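2022年11月28日
发件人：Szymon Kołodziej
收件：Zetosden 机器人社邮件列表
主题：Re: 上架任务到底怎么算分？还有线缆的事

本站使用 Cookie 以记住您的登录状态。继续浏览即表示同意。［知道了］

大家好，

拖了几天才回，先道个歉，这周被信号与系统的作业压得喘不过气。Preben 那封信里问了一堆，我挑我知道的答，不知道的就等别人接着说。原文我一段段引在下面，省得大家翻旧邮件。

Preben Bergmann 写道：
> 各位，我昨晚把 Triditberg 杯的规则又读了一遍，越读越糊涂。
> “放置到货架上”这几个字，究竟是指袋子整个躺平在上层板，还是
> 碰到板子、松手以后不掉就行？另外竖着靠在边上算不算？
> 我们组七月份练的全是方盒子，盒子放上去就是放上去了，没什么
> 好吵的。换成意面袋以后每个人的标准都不一样，标数据的时候
> 我和另外两个人标出来三种结果……

哈哈，三种结果我信，我们组也吵过。我专门写信问过组委会，回信里的说法是：松开夹爪以后袋子要完全由架子托着，躺着、立着、斜着都行，上层下层也都行，但是不能还搭在地面上，也不能靠机械臂顶着。也就是说竖着靠边不扣分，前提是你敢松手。我个人的建议是训练的时候别学竖着放，好看是好看，袋子里的面一滑，重心就跟着跑了，松手那一下全凭运气。

顺便说一句标注。我觉得咱们社里应该统一成两个字段，一个写“松手时是否已经被架子托住”，一个写“最后是否留在架子上”。现在的表里只有一个“成功”，谁也不知道填的人当时想的是哪个。Preben 你要是愿意改表头，我来把旧的那 573 条重新过一遍，反正寒假之前我也没别的安排（别告诉我导师）。

> 第二个问题：要不要把袋子先摆整齐？我看 Plostholm 那边的队伍
> 发的视频，袋子都是一个挨一个排好的，夹爪从上面下去就能抓。
> 我们这边随手一倒，叠在一起，抓上面那个经常把下面那个也带走。

我投“不摆”一票，而且是很坚决的一票。比赛当天是裁判放袋子，裁判可不管你练的时候是什么队形。再说叠着抓才有意思啊！我们现在的做法是每次重置都让不操作的那个人来摆，操作的人转过身去，这样就不会不知不觉摆成自己顺手的样子。一开始真的很惨，后来慢慢发现策略会先去挑压在上面的，这个行为我们没有特意教过，估计是演示的人自己都这么干。
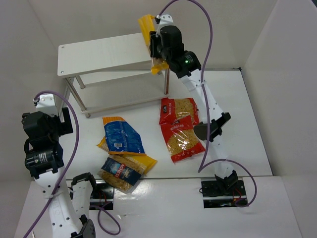
袋子的种类也值得多说两句。长条的面和短的面手感完全两样：长的那种整包比较硬，夹中间基本就像夹一块木板，但是稍微夹偏一点就会转；短的软一些，夹爪一合，里面的面往两头跑，袋子会鼓起来，看着夹住了，一抬就往下溜。我们试下来，短面的袋子夹靠近封口的地方更稳，因为封口那一截没有东西，能把塑料捏实。谁要是有别的抓法请一定回信，我特别想听。

还有透明窗口的反光，这个 Preben 没问，但迟早会碰到。台面本身就亮，顶上的灯再一照，窗口那块在相机里有时候白成一片。我们后来没有动模型，只是把灯调暗了一档，又往灯罩上蒙了一层描图纸，立刻好很多。穷人的办法，管用。

> 第三，线。右臂往架子后沿伸的时候，我总担心线被扯到。你们是
> 怎么走线的？扎紧还是留长？

留长！一定留长！我们第一版扎得特别漂亮，贴着连杆一路扎下来，拍照极好看，结果腕部转到头的时候直接把插头拽松了，舵机掉线，整条臂当场软下去。现在腕部上方有个小支架把线固定住，从那里往下留一个大弯，底座旁边再留一圈。丑是丑了点，但是你把臂伸到最远、腕转到头，线还是有余量的。检查的时候别通电，用手掰着各个关节都走到极限，看线哪里绷直了，哪里就再放一点。另外留下来的线圈别让它拖进抓取区域里，夹爪下去的时候勾到过一次，我心脏都停了。

说到舵机，Hattori 那批的固件请大家务必确认一下是同一个版本。左右两条臂版本不一样的时候，通信频率会对不上，表现出来就是一条臂顺得很，另一条一卡一卡的，你会以为是自己的遥操作手法有问题，练一个下午也练不好（别问我怎么知道的）。

> 最后一个：你们数据量到多少了？两条臂都用还是只用一条？

现在一共 684 条，目标是 2000，按目前的速度考试周之前肯定到不了，除非有人来帮忙……（看向各位一年级同学）。单条控制在 60 秒以内，超时就废掉重来。超时的那种多半是操作的人在犹豫，犹豫的动作学进去以后，机器人也会跟着在半空里犹豫，真的，一模一样，看着又好笑又来气。

两条臂的问题我们组里还没有定论。我自己倾向于按位置分工，靠左的袋子左臂拿，靠右的右臂拿，中间的谁近谁拿。可是架子在左后方，右臂要伸过去路比较远，肘部姿态又别扭，有时候会撞到架子板的角。也有同学提议让右臂先把袋子递给左臂，左臂再上架。听起来很酷，我试着遥操作了一个晚上，递十次能掉六七次，软袋子在两个夹爪中间一扭就跑了。如果谁想把这个当课程项目来做，我举双手支持，代码和标定文件都可以给。

架子本身也提醒一句：螺丝每次开始前摸一遍。我们的腿有一次松了没人发现，板子微微往前倾，那天收的数据里袋子老是往外滑，我们还开会讨论了半天策略哪里出了问题……最后是 Preben 拿手一推，架子晃了。那一批我没有删，单独放了一个文件夹，名字叫“歪架子”，想拿来测鲁棒性的人自取。

关于进决赛要交的那份报告，我起了个头，放在社里的共享盘，目录叫 report_draft。实验设置那一节已经写完了，抓取失败的分类只写了个标题，谁手上有失败的录像请直接往里丢，文件名带上袋子种类就行，不用剪。英文摘要我写得很烂，求一位英语好的同学救命。

对了，袋子用久了会破。破口的先拿胶带贴上，贴的时候别贴到透明窗口那一面，不然外观就变了。实在不行的放到门口那个纸箱里，我攒够了统一去买新的，发票给我，别自己垫着不说。里面的面不要煮了吃，在地上滚过不知道多少回了，上次真的有人问我。

下次调试我会早点到，把相机重新标定一遍，想学标定的可以一起来，自带笔记本电脑。

Szymon

――
Preben Bergmann 补充（同一主题）：
> 表头我来改，今晚就改。“歪架子”那个文件夹请不要放到主目录，
> 我上次训练的时候把它也读进去了。

订阅 Zetosden 机器人社每月简报，请在列表设置页勾选“接收简报”。

本页最后更新：列表归档程序自动生成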